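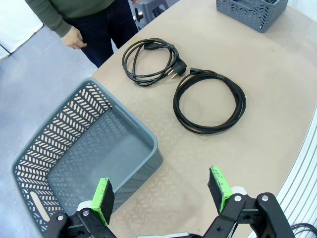
Learning to live with sourdough, year two

I have now been baking my own bread for long enough that people have stopped being impressed and started being tired of it. There was a honeymoon period in which I could turn up at a dinner with a loaf under my arm and be treated like a returning soldier. These days someone takes it off me at the door and puts it next to the store-bought one.

The starter is called Grundik, after the brand on the side of the old jar it lives in. I did not set out to name it. I held out for four months on principle, and then one evening I heard myself say "I can't stay, I have to feed Grundik," and that was the end of my principles.

What I like about starter people is how confident they are. The first forum I joined told me that a starter must be fed at the same time every day with flour of a single type, at a temperature you could perform surgery in. The second told me to leave it in the back of the fridge and forget it exists. Both groups post pictures of the same loaf. I have tried both methods, and a third one of my own, in which I panic at 7 in the morning and throw in whatever is left in the rye bag. Results have been similar across the board.

My oven deserves a word. It came with the apartment on Lorente Street and it has a dial that goes from 1 to 6, with no further information. Six is not hot. Six is a suggestion. For a long time I blamed my shaping, my flour, the weather and at one low point the moon, and then I bought a cheap oven thermometer and found out I had been baking everything at the temperature of a nice warm bath. I now preheat for so long that the kitchen becomes the best room in the place in December and somewhere you can't stand in July.

Then there is the flour. The mill at Prerumau sells a stone-ground whole wheat that I would describe as excellent if I could get it to rise above the height of a paperback. It smells wonderful. It makes a dough with the personality of wet cement. I keep buying it. I have 7 bags of it in the hall closet, where the vacuum cleaner used to be, and every few weeks I take one out, feel hopeful, and make another doorstop. Toasted, with a lot of butter, a doorstop is fine.

I keep a notebook too, which I'm a little ashamed of. Every loaf gets a line: flour, water, hours, and a remark. The remarks started out as proper observations ("crumb slightly tight near base") and have since drifted. The last few say "ok," "ok," "flat," and "ate it anyway."

Next month I'm going to try bagels. I have read up on it and everyone agrees they're easy, so I've cleared the whole weekend.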